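## From the Dish Shelf

Hello again, everyone, and thank you for bearing with a long one. April is when we go through the lending shelf at the Chmielewska hall, and this year it took up two whole evenings and a good part of a third, mostly on account of the bowls. We have always had more bowls than anything else. People leave them after potlucks, they come in with donated boxes, and somehow they never go home with the people who brought them. By the time everything was out on the floor we had 572 bowls of one kind or another, in glass, enamel, tin, and that heavy brown stoneware that everybody's grandmother seems to have owned.

The good news is that the shelf is being used more than ever. Members borrowed 2,857 pieces over the past year, compared with 2,473 the year before, and a great many of those were bowls going out for birthday parties, chili suppers, and one very large ice cream social (you know who you are, and thank you for the leftover sprinkles). With that much coming and going, the old way of putting things back wherever there was a gap has stopped working. So we've been thinking hard about stacking, and I'm afraid I have opinions.

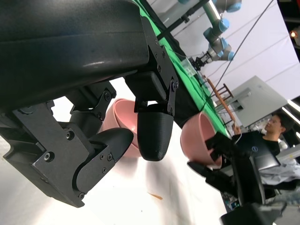
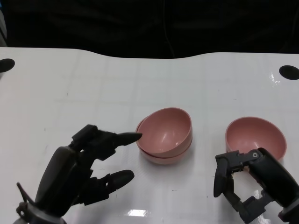
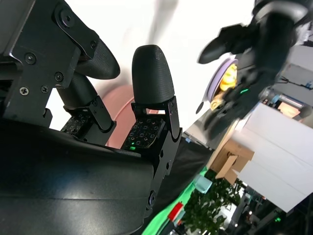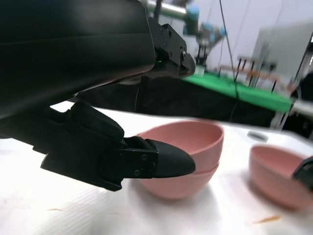 Nesting bowls are the kindest thing you can own if you're short on cupboard space, and we'd like the whole shelf to work that way by summer. A bowl with a wide mouth and a plain curved side will sit down inside its twin with hardly any fuss, and a stack of them takes up very little more room than one. The pink ones are just the sort I mean. With two of them nested, all you see of the lower bowl under the upper one is a band of pink, and the third standing off by itself needs a whole patch of table of its own. Multiply that by a shelf full of singles and you can see why the door on the left-hand cabinet hasn't closed properly since the holidays!

We've settled on a few house rules, and I'll put them down so they're in writing:

- Stack like with like. If the rims don't match, start a new stack.
- Please stop at 4 bowls for anything breakable. The tin ones can go as high as you like, within reason.
- Dry them all the way before they go together. Damp bowls grab on to each other and then somebody has to pry.
- Set the bottom bowl down first and lower the next one in with both hands.
- Odd bowls go on the Jekby rack by the window, where they can be odd together.

If you do end up with two that won't come apart, don't twist and don't use a knife. Stand the bottom one in warm water for a few minutes, put a little cold water in the top one, and wait. It has worked on everything except a pair of green glass ones from the Avero box, and those are still soaking as I write this. (The cold water is for sturdy bowls only. For old glass, go gently and keep it lukewarm.)

The shelf liner is going down this month too. We tried the thin paper kind last year and it crept forward every time a stack came out, so this time it's the rubbery Trunar roll, cut a little short at the front so it doesn't curl. I'm quite pleased with how it looks in the first cabinet.

A last request before I let you go. If you have a bowl at home that belongs on the shelf, bring it back any time after five, no questions and no late slips. We're especially missing the two big yellow mixing bowls and the lid to the blue casserole. The crate for returns is just inside the kitchen door, on the side with the coat hooks.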